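November, just after lunch – equipment plan for the second picking cell

Quotes are in and I'm really pleased! Norik came back at 775 for the wrist camera with its bracket, and Kekholm want 228 for a pair of spare fingers. I'd put 600 aside for the camera, so we're over on that line, but the spares are well under what we paid last spring (the MacLeod order, never again with that postage).

Still to price: shelving, another run of bins, cable clips. Skuvutance can lend us a trolley until the new year, so I've crossed that off.
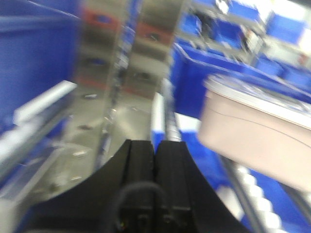
Do we need a second gripper straight away, or can one be shared between the cells?

Sharing works until both cells run on the same afternoon, so I'd buy the second one in the first order and push the shelving back a month.

Blue bins and shiny steel are what the arm has to work among, and fast moves smear everything in the wrist view. I want to ask Norik if we can try a camera with a shorter exposure before we sign – lovely if it fits the same bracket. Lead time is 11 working days either way. Cable length: measure again with the arm at full stretch, then send the order form round.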